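About > Who We Are > Our Story

Who We Are

Mondby is a hunger relief nonprofit based in Droketton. We supply food to school kitchens, pantries and home-delivery routes in Droketton, Caron and the farm towns along the Biddale road.

How we started

Mondby began with one school. Kedir Degefa was running the lunch line at an elementary school in Caron and kept seeing the same children ask for seconds before a long weekend. He started sending bags of rice, beans and fruit home with them. By the end of that school year two churches and a grocery store were helping him fill the bags, and the work had outgrown the school's supply closet.

We registered as a nonprofit the following July. Kedir is still here and runs our school program.

What we do

School meals. We work with 14 schools. Some need a full breakfast delivery and some only need produce to add to what the district already sends. Each school tells us what it can store and cook, and we plan the truck around that.

Weekend bags. During the school year we pack 900 bags a week. A bag holds enough for two breakfasts, two lunches and a few snacks. Families don't fill out an income form to get one.

Summer deliveries. When school lets out, the bags go to parks, libraries and apartment complexes instead. The Biddale route is the longest and leaves first.

Farm purchasing. We buy from growers in the valley at a fair price, including produce that is too small or oddly shaped for stores. Ikhsan Pasaribu joined us to set this program up and now manages all of our buying – eggs, milk and dry goods as well as vegetables.

How we are paid for

Most of our money comes from individual donors, many of whom give monthly. The rest comes from local businesses, the Caron school district and a small number of grants. Our accounts are reviewed every year by an outside firm, and a copy of the latest report can be requested from the Droketton office.

Visiting and helping

The warehouse is open to visitors on packing mornings. Groups of more than six should call ahead. We need drivers most of all – a regular license is enough for the vans. The next orientation is 26th July, and the sign-up sheet is at the front desk.
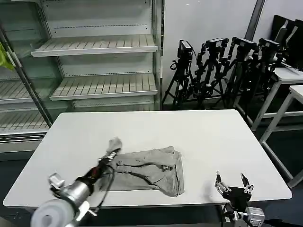
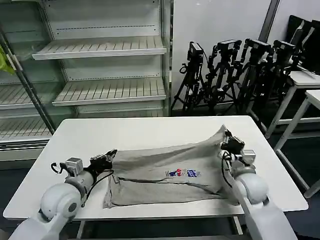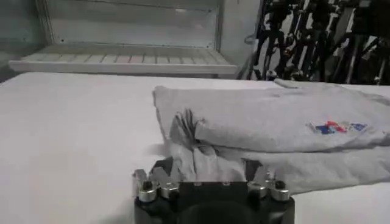
Gray fabric, gripped and lifted.

Related pages
Our School Partners
Find a Summer Delivery Stop
Selling Produce to Mondby
Drive the Biddale Route
Ways to Give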